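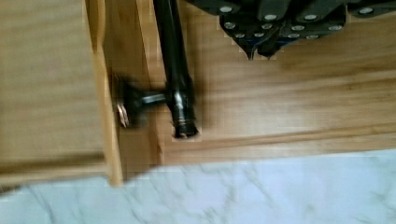 Mesa de trabajo Farquharson con panel lateral

Si has llegado hasta aquí buscando una mesa en la que se pueda trabajar de verdad, de esas en las que se apoya una pieza de metal sin pensárselo dos veces y se sigue a lo suyo, la Farquharson es seguramente la que más nos piden y también la que más cariño nos despierta en el taller. Llevamos ya unos cuantos años haciéndola en Furnivow y, salvo algún retoque en los cantos (¡que nos costó más de una discusión!), sigue siendo la misma de siempre.

La base es de madera en un tono anaranjado tirando a miel tostada, con la veta larga y corrida en horizontal, y el panel lateral va en un tono mucho más claro, casi beige, con un listón vertical que separa una zona de otra. A Milagros Marín, que es quien elige las tablas, le gusta que se note esa diferencia de color y que cada pieza salga un poco distinta de la anterior. Por eso la que recibas en casa no será idéntica a la de la foto, aunque sí de la misma familia.

El listón vertical resulta más útil de lo que parece: sirve de tope para lo que tiende a rodar, barras, tubos, varillas, mangos sueltos, y deja la pieza arrimada mientras buscas la llave que, como siempre, está en el otro cajón.

Medidas y datos

Ancho de la base: 800 mm
Altura del listón: 100 mm
Paneles laterales incluidos: 2
Acabado: aceite mate Prolier, aplicado a mano
Montaje: se entrega desmontada, con tornillería e instrucciones
Referencia: 2430

Cuidados

Un paño apenas húmedo y a secar enseguida, con eso basta para el día a día. Una vez al año, nosotros solemos hacerlo en marzo, conviene darle una mano fina de aceite siguiendo la veta y dejarla reposar hasta la mañana siguiente. Si vas a trabajar con piezas metálicas pesadas, pon debajo un fieltro o un retal de cuero. Las marcas pequeñas se lijan con grano fino y se vuelven a aceitar, y la madera lo agradece muchísimo.

Pedidos y envíos

La fabricamos por encargo, así que ten un poquito de paciencia con nosotros. Margarida Calado lleva los pedidos y te confirmará el plazo por correo en cuanto entre el tuyo; a ella puedes preguntarle también por anchos especiales o por el panel lateral suelto, que se vende aparte para quien ya tiene la base. El transporte lo hace Skamau y la entrega es a pie de calle; para subirla a casa, indícalo en las observaciones al hacer el pedido.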